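We use cookies to remember your settings and count visits. Accept all | Manage choices

Technology | Out and about

The visitor car park at Estex is on the wrong side of a dual carriageway, so everyone who came to the open day in August arrived by way of an underpass and a bicycle gate. A sign had been tied to the gate with string. It said "Robots, first floor" and had an arrow pointing at the sky.

Estex has half of an old printworks on the edge of Sindley. The other half belongs to a firm that recovers dining chairs, and there was a smell of glue on the stairs. Tickets were free and 50 of them had gone, split between a morning group and an afternoon one. I was in the afternoon group, which started at 2 and was given the better biscuits, according to a woman who had somehow been in both.
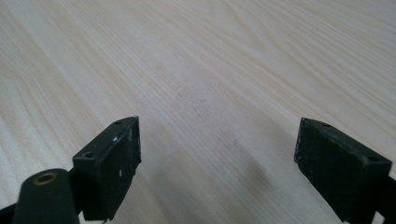
Words: our technology correspondent
Sindley

The company does not build robots. It collects the examples that robots learn from, and most of this is done by people sitting or standing at tables, picking things up with a pair of grippers and putting them down again. Each gripper is held in the hand like a tool. The fingers are black, boxy and a good deal more battered than I had expected, with chipped edges and pale scuffs on the inner faces. They get swapped when they wear, we were told, but only when they have to be. A fresh pair grips differently, and the people who use them every day complain for a morning.

The project on show is called Clarnetti. The name came from a misspelt label on a storage box and has stuck. It deals with kitchen and household jobs that take two hands: holding a container steady while something goes into it, passing an item from left to right, turning a thing over before setting it down. One go at a task is called a take. The count on the whiteboard by the door stood at 2798 when we came in, and the staff had hoped to reach a rounder number before the visitors arrived.

We were given a talk first. It was short and sensible. A robot arm can be programmed to repeat one movement all day, the speaker said, and factories have been doing that for decades. Asking it to tidy a table it has not met before is a different matter. The grippers let a person do the tidying in their own way while the position of each hand is recorded, and the recordings are used to train a machine that has similar fingers.

Someone asked why they didn't just film ordinary hands. The answer was that they had tried. A human hand has too many ways of getting out of trouble. It will tuck something under the little finger or nudge it along with a knuckle, and a two-fingered gripper has no knuckles to nudge with.

Then we went through to the tables. The rule was that visitors stood back while a take was under way and kept their questions for the gap afterwards. This was harder than it sounds. There is something about watching another person do a fiddly job that makes everybody want to offer advice. 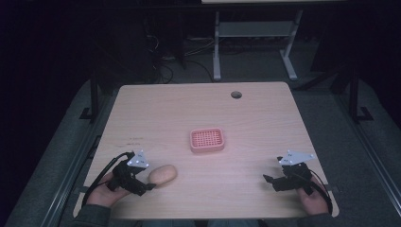
The objects are plain on purpose. There was a pink plastic basket with a grid of square holes in the bottom, and a tan oval thing that half of our group took for a bread roll and the other half for a potato. Each gripper carries a white triangular plate on top, printed with small dark dots, and that is how the system keeps track of where the hands are. Tilt your wrist too far and the plate is lost from view, so the people who do this work learn to keep their wrists fairly level. One of them said she now pours tea that way at home.

I had a turn myself, at a practice table where nothing was being saved. The grippers were lighter than I had guessed, but the cables pull a little, and for the first minute I kept reaching too far. My eyes knew where my fingertips ended and the gripper carried on past them. It took me 3 attempts to lift a sponge and put it into a bowl. A boy of ten or so did it first time and was asked, not entirely as a joke, when he left school.

Not all of the afternoon ran to plan. The screen that was meant to show the hand positions live froze early on and stayed frozen. A demonstration by a robot arm, on loan from Barros, was put back twice and then went ahead at a quarter to four with part of the group already looking for their coats. It picked up a cloth, paused for a long time, and laid it over the side of a tray. The staff seemed pleased. The cloth had given them trouble all week.

I asked about pay and hours, as people who do this kind of work are not always well treated. At Estex they are employed directly and work at the tables for half the day, with checking and sorting for the other half — a split brought in after complaints of sore thumbs. Several had come from the printworks when it closed. One told me the jobs were alike in some ways. You did the same thing many times and looked for the one that had gone wrong.

Another open day is planned for the spring, again with free tickets. The car park will still be across the road, and the lift was out of order when I visited, so anyone who can't manage stairs should ring ahead.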